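Vastura adds walk-through mode to Wikley floor plan software

Vastura has released an update to Wikley, its floor plan program for real estate agents and remodelers, that lets users move through a drawn plan at eye level inside a web browser. The company made the update available to all paying customers in September.

Until now, Wikley plans could be viewed from directly overhead or as a tilted 3D model with the roof removed. The new mode places the viewer inside the rooms. Arrow keys or a finger on a touch screen control the direction, and doors open when the viewer comes close to them. Clients who receive a link do not need an account or a separate program.

"Agents were sending out the overhead plan and then getting a phone call about whether the kitchen could be seen from the front door," said Þórey Þorgeirsson, who manages the Wikley product at Vastura. "They can send a link now and let the buyer go look."

The update also changes how ceilings are handled. Sloped ceilings, dropped beams and stairwells appear at the height entered in the plan. Older projects that have no ceiling height on file will open with a standard one, and users are asked to check it before sharing the link. Projects saved in the previous format are converted the first time they are opened, and a copy of the original is kept in the archive folder.

Lapointe, a remodeling firm in Drisville, tested the feature over the summer with 10 of its kitchen and bathroom clients. The firm said most of the changes clients asked for after a walk-through involved cabinet depth and the swing of a door. It plans to include a link with every written estimate.

The furniture catalog has grown as well. Vastura added 254 items, most of them kitchen cabinets, shelving and bathroom fixtures. Wall colors and flooring can be switched during a walk-through, but furniture can only be moved in the regular editing view.

A plan can have up to 4 floors in walk-through mode. Larger buildings can still be drawn and printed as before. Each account can keep 500 shared links active at one time, and links can be turned off from the project page. Password protection for individual links is available under the sharing menu.

Walk-through mode is included in the current subscription price. The free version of Wikley still has the overhead and tilted views only. Þorgeirsson said the company is working on a measuring tool that would show the distance between two walls during a walk-through, but she did not give a release date.
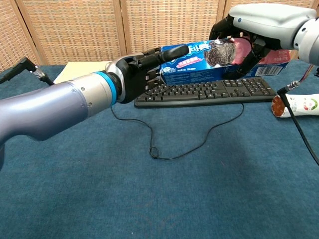
Two robotic arms with black hands at a blue cookie box.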